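Home Blog Making Garden About Contact

Blocks, sorted (nearly)

Quick one tonight, kettle's on and I've got 20 minutes.

So the shape blocks. Been meaning to write these up since February and kept not doing it. They started as a thing for the toddler table at the Resdale playgroup – stars and so on, simple chunky shapes, bright colours. Bought sets never have enough stars. Ever. So I made some.

First lot were too small. Straight in the bin, or in the spares tin anyway, which is where 44 of them still live. Second lot better. Bit of texture on the sides so small hands can get a grip, and they stand up on their own if the floor's level. Ours isn't. Coltunbridge houses, you put a marble down by the door and it's under the cooker before you've turned round.

Which is why I now swear by a board. Plain pale wood, flat, big enough to spread out on. Carpet is hopeless, trays are too slippy. I paid 9 quid for an offcut from the yard at Lougher and sanded the edges over a weekend, two coats of oil, done. Should of done it years ago.

Games so far: find the star. Put the same colours together. Make a heap and knock it over (favourite by miles). No rules past that, they make up there own.

Maple looks lovely under the colours too, red especially. The red star block is the one everybody grabs. 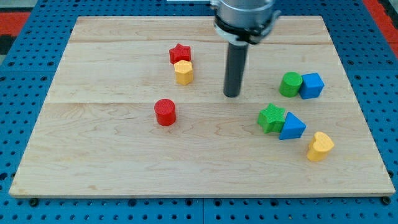
Someone from the Oneo craft swap wrote in to say her lot ignore the sorting completely and just post everything down the back of the sofa, and would bigger shapes help. Maybe? Going up a size next anyway. Will report back. Also need a bag for them all, drawstring, something washable.

Right, tea.

200 likes 9 comments Share

Recent posts
Oiling a board without the sticky bits
What's in the spares tin
Resdale playgroup: the paint table
Beans, second try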